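Forum: Kitchen and Table
Topic: Plain white bowls for every day, what size did you settle on?

dunmore_p
I'm replacing all my everyday bowls before my sister's family comes in December. Right now I have 4 left from a set of eight and none of them match. I want plain white, no pattern, something I can use for cereal, soup and leftovers. I keep going back and forth between the Fusten ones and the Todorova ones. Fusten is cheaper and stacks lower. Todorova feels heavier in the hand and the rim is thicker. Does the thick rim make any difference after a year or two of use?

rimshot44
Yes. Thin rims chip. I had the thin ones from Betow and lost half of them in the dishwasher. Thick rims hold up. They also take more room in the cabinet, so measure first.

oatsandsalt
I don't agree that it's the rim. It's how you load the machine. My thin bowls are nine years old and I have one chip in the whole stack. If they knock together every night they will chip no matter what you paid.

rimshot44
I load mine the way the manual shows. They still chipped.

tilly_w
White bowl on a light wood table, this is the look I was going for too:
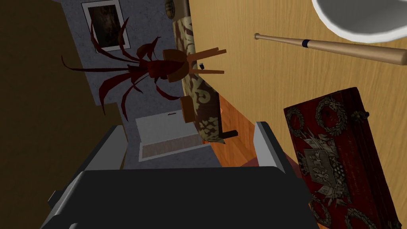
White bowl, light wood.

I went with plain white because I can add to it later from any store and it will come close enough. My last set was a gray-green that got discontinued and after that every broken bowl was a problem. On size, get something wide enough that a ladle of soup doesn't fill it to the top. I bought too small the first time.

dunmore_p
That's the kind of look I want. My table is light too and I was worried white would be too plain on it, but I think it's fine. What do you do about the gray marks from spoons? My old ones are covered in them.

oatsandsalt
Those are metal marks, they aren't scratches. Baking soda and a damp cloth, rub in circles, rinse. If that doesn't do it, use one of the powder cleansers and go easy. Don't use steel wool, you'll just put more marks on.

benchgrinder
I'd skip the powder on anything you eat from every day. It dulls the glaze over time and then the marks come back faster. I just live with them. It's a bowl.

oatsandsalt
I've used it twice a year on the same bowls and they're still shiny. Depends on the glaze, I guess.

tilly_w
One thing I look at now is how the inside is shaped.
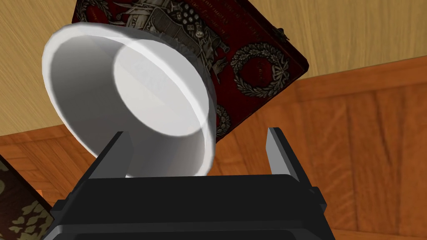 A flat base inside is better for anything you cut with the side of a spoon, like dumplings or a baked potato. A fully round one is better for the last bit of soup. I have both and use the flat one more. Also turn it over in the store and feel the foot. If it's rough it will scratch your table, and it will scratch the bowl under it in the stack. You can smooth it with fine sandpaper, wet, but it's better to buy one that's already smooth.

benchgrinder
Agree on the foot. I returned a set over that. The store gave me 90 percent back because I had thrown out the box.

dunmore_p
I hadn't thought about the foot at all. I'll check. Next question is storage. I have one upper cabinet for dishes and the shelf is already full. Open shelf or not?

hallwaykitchen
Mine is a long narrow room so I can tell you what worked there. 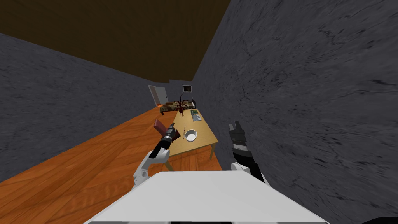 Keep the bowls on the side closest to where you eat. I had mine by the stove for years and carried them the whole length every meal. Open shelves were a mistake for me. Anything near the stove got a film on it and I was washing clean bowls. I moved them to a low drawer with pegs from Cloltel and that fixed it. The drawer is rated for 100 pounds and I'm nowhere near that.

rimshot44
Low drawer is bad if you have small kids.

hallwaykitchen
Mine set the table from it. They couldn't reach the cabinet. One broken bowl so far.

oatsandsalt
Open shelf is fine if you use everything on it each week. It's the stuff that sits that gets sticky.

dunmore_p
Thanks all. I measured and the Todorova stack fits under the shelf if I keep it to six high. Ordering eight, the other two can go in the drawer with the mixing bowls. They have a 48 hour sale going so I'll do it tonight.

benchgrinder
Get ten. You'll break two.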